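Namari 4 is out, and the Sankey diagrams finally behave

I've been grumbling about Sankey diagrams in Namari for as long as I've been using it, so when the version 4 release notes landed in my feed this morning I dropped what I was doing and went straight to the flow chart section. And oh, it's good news! The layout engine has been rewritten, you can pin nodes where you want them, and links that loop back on themselves no longer wander off across the whole page like a dropped ball of yarn.

If you haven't met it, Namari is a little charting library that reads plain CSV and gives you back an SVG you can drop into a web page. It was started by Vratislav Ondrejka, who still does most of the work, and it has always been strongest on the odd chart types that spreadsheets won't draw for you. Version 3 could do Sankeys, sort of, but anything past a couple of dozen nodes turned to spaghetti.

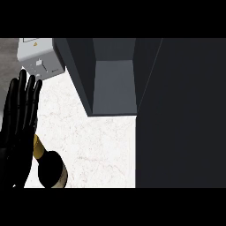 Kitchen counter render with a black robot hand and a toaster.

So of course I had to try it. I have a file of 3,894 rows that I keep for this kind of thing, bus transfers between stops in my county, which I scraped together last April for a talk I never gave. (The stop names are a mess. Half of them have the cross street first and half have it second, and I still haven't cleaned it up.) In the old version I had to throw away most of the file before I got anything readable. This time I loaded the lot, grouped the stops by zone, and had a chart I'd happily show to another human being after changing 2 settings.

The settings, if you want them, are the node spacing, which is too tight out of the box, and the link sort order. Sorting by size puts the fat ribbons on top and everything calms down a lot. There's also a new option to fold small flows into an "other" band, and I like that it tells you how much it folded.

It isn't all sunshine. Labels still bump into each other on narrow screens, and the hover text doesn't work from the keyboard, which people have been asking about for ages. Ondrejka's notes say labels are next on his list. There's no date on that and I wouldn't hold my breath, but he did say the same thing about node pinning and now we have it.
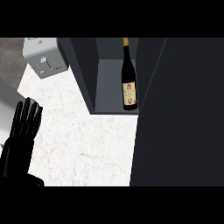 Black gripper over white marble, simulated kitchen.

The other bit of news tucked into the notes is about plugins. Culico, the color scale add-on, now ships inside the main package, so you can drop it from your install script. Tawfik, the map add-on, stays separate and needs an update before it will run with version 4. I missed that line and spent a good chunk of my coffee break staring at a blank map, so please read more carefully than I did. If you load your data through Pralent you shouldn't have to change anything, and mine came through fine.

Old chart files mostly open as they are. I had one complaint about a renamed legend option and the error message told me the new name, so that was a quick fix. I'm going to have another go at the bus chart tonight with the zones colored by Culico, and if I ever sort out those stop names I'll post the file too.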